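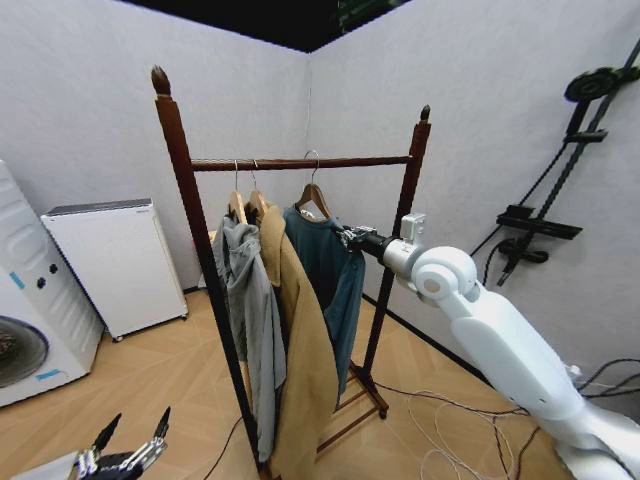

This page was last changed on January 26, 2019.

A garment rack, also called a clothes rail or coat stand, is a piece of furniture for hanging clothes in the open. In its plainest form it has two upright posts with a rail between them, and it stands on feet or a low base. Wooden ones are often finished with a turned finial on top of each post, pointed or acorn-shaped, which does no work at all but is very pleasant to look at.

Clothes go on the rail on hangers, much as they would in a wardrobe, and a hooded top, a long coat and a shirt will happily share the one rail. Long coats need the most height, so that the hem stays clear of the base. Many households keep their heaviest things near the posts, where the rail bends least, and leave a gap here and there so that sleeves don't get creased (and so that a hand can get in between!).

Some racks have crossbars or a lattice low down, which stiffens the posts and makes a handy place for shoes. In Junumberg the joiner Dénes Kerekes made racks of this sort for 46 years, most of them in dark-stained wood, and a good many are still standing in the bedrooms and hallways of Melmont, where people tend to hand them on when they move house.

Categories: Furniture | Clothes storage | Bedroom

Contact us | Back to top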